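Landeck Replacement Shoelaces, Flat and Oval

The Landeck is our everyday lace for sneakers, court shoes and light walking shoes. It is woven in polyester with a cotton blend outer, so it grips itself when knotted and still pulls through the eyelets without much effort. We have sold it since we opened the Wudusberg shop and it is still the one we reach for when a customer comes in with a broken lace and no idea what size they need.

Each pack holds one pair. The tips are clear plastic, crimped and heat sealed.

Choosing a length

Count the pairs of eyelets on one shoe, from toe to top. If you still have the old lace, lay it flat and measure it tip to tip, then order the closest length. An old lace stretches a little with wear, so if you fall between two sizes, take the shorter one.

Four pairs of eyelets: 60 cm
Five pairs of eyelets: 67 cm for narrow shoes, 80 cm for regular
Six pairs of eyelets: 100 cm
Seven pairs or more: 120 cm

These lengths assume standard crisscross lacing and a single bow. Add one size if you like a double knot or wear thick socks.

Colors and shape

Flat: white, light gray, beige, black, navy
Oval: white, light gray, black, brown

Flat laces lie neatly over a padded tongue and suit most casual shoes. Oval laces are a bit firmer and hold better on shoes that see a lot of walking. Pale colors will pick up dirt at the eyelets first — dark shoes with metal eyelets are hardest on them.

Fitting and tying

Start at the toe with both ends even. Work up one row at a time and snug each row before moving to the next. Put your foot in before you tighten the top two rows. Tie the starting knot, pull it down flat against the tongue, then make the bow.

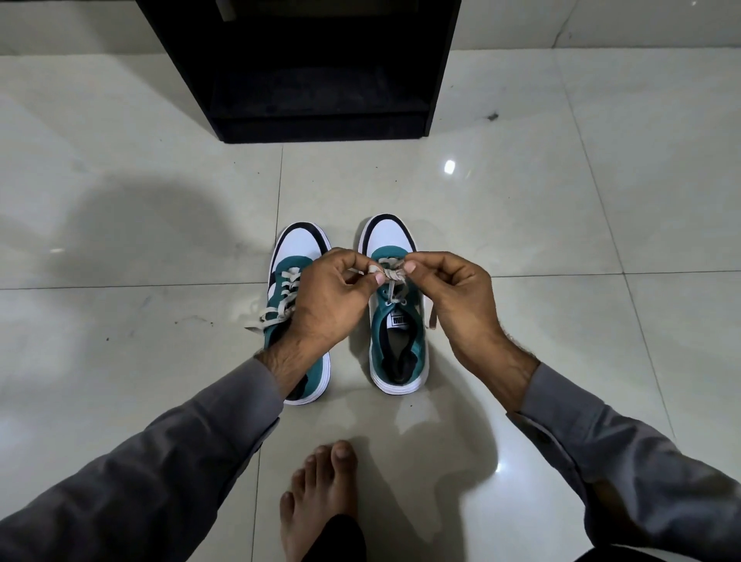
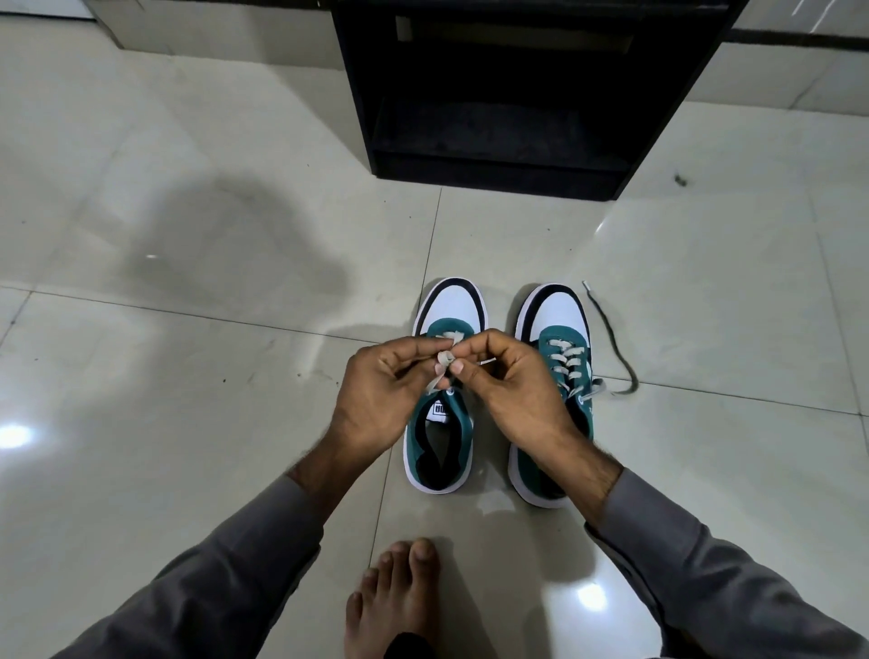
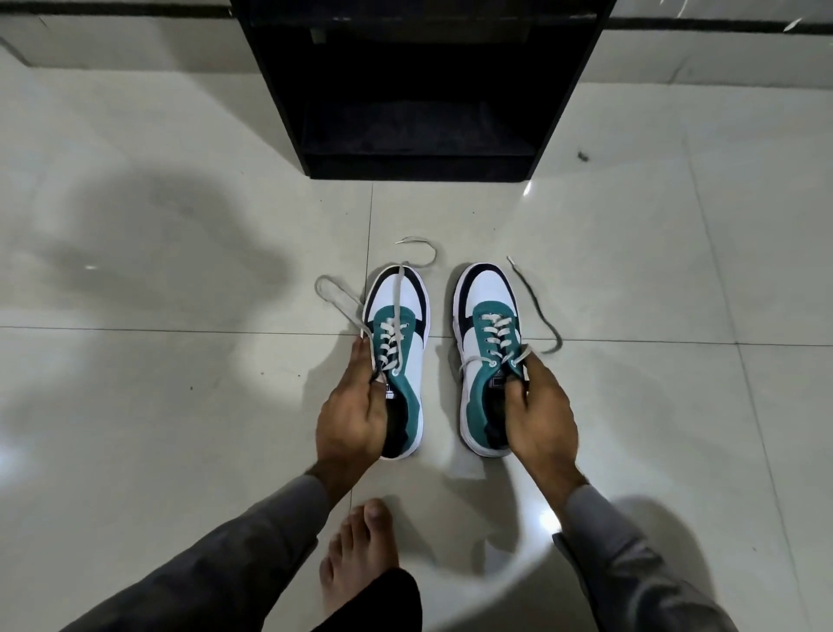 Tying low-top sneakers with pale laces.

If the bow sits up and down the shoe instead of across it, you have tied a granny knot. Reverse the direction of the starting knot and leave the bow as you normally make it. This one change fixes most complaints we get about laces coming undone.

Care

Take the laces out before washing. Put them in a mesh bag and run them on a cool cycle with a mild detergent. Do not use bleach on the colored laces. Lay them flat to dry and keep them off the radiator, as high heat can loosen the tips.

Other laces in the range

Jakab: a round waxed lace for leather dress shoes. Thin, with a low shine. Not a good choice for sneakers.
Gokik: an elastic lace with a toggle, made for children's shoes and for anyone who finds bows difficult. It comes in one length and is trimmed to fit.

Ordering and returns

Orders packed by noon leave the same day. Unused laces can be returned within 60 days in the original band. We cannot take back Gokik laces once they have been trimmed. Shoe repair shops can order in boxes of 100 pairs, one color and one length per box — write to us for the trade price list.

Contact us | Shipping and returns | © Landeck Laces, Wudusberg | Back to top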